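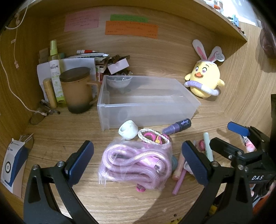
Desk sort, bench 3 – 17/09/2020

Started on the desk by the back wall. Trevor wants the surface clear before the Sowerby boxes come over, and the small stuff has been piling up on it since August. Aim for this session: everything under hand size goes into a container or off the desk. Papers to be dealt with separately.

Container

Using the frosted plastic drawer box, open top. It was empty at the start apart from the small gray funnel-shaped cup in the back left corner. Left the cup in place to see if it works as a holder for upright items. If it tips when loaded, swap it for something with a flat base.

Inside dimension on the long side is 185 mm by the steel rule. Enough for the tubes lying flat, with no need to stack them.

Groups

Hair items: pink and yellow clips in the little woven white basket. Keep the clips in the basket and move the whole thing as one unit. The bagged pink braided rope with the clip on it stays in its bag. Reece suggested taking it out and winding it tighter. Tried that on a similar one last month and it sprang open in the box, so no.

Tubes and sticks: purple lipstick-style tube with the black cap, peach tube, pale mint-green stick, gold tube by the spray bottle. Lay them parallel along the front of the box. The mint one stands on end without help, so it is a candidate for the cup.

Loose: pink straw, small round gray lid, the round pink thing that looks like candy. Lid to be checked against the jars in the Grena tray. If there is no match, bin it.

White ceramic ring: stands on its edge but will roll if the desk is bumped. Goes in last, flat, on top of the bag.

Staying on the desk

Brown mug with the wooden lid. Spray bottle, moved back against the wall with the label facing out. Glasses remain folded beside the mug until claimed – do not put them in the box, the lenses will pick up scratches from the clips.

Papers

Stack of papers and envelopes against the back wall not touched today. The white and red marker goes to the pen jar. Crumpled packaging behind the box can be flattened and recycled once the small pink box has been lifted off it and checked for contents.

Order of work

Bag first, then basket, then tubes, then loose items, ring last. The bag takes up the most room and gives the other things something to rest against. On the previous desk I did the tubes first and had to pull four of them out again to fit the bag in.

Open points

Label for the box: Hatetti stock labels are too wide for the front face. Trim one or use tape.
Drawer 13 is free and should take this box with the cup left in. Check the height before loading.
Ask Trevor Oakley whether the mug belongs at this bench or in the kitchen.
Reece Crabtree to go through the envelopes and pull anything marked Standano.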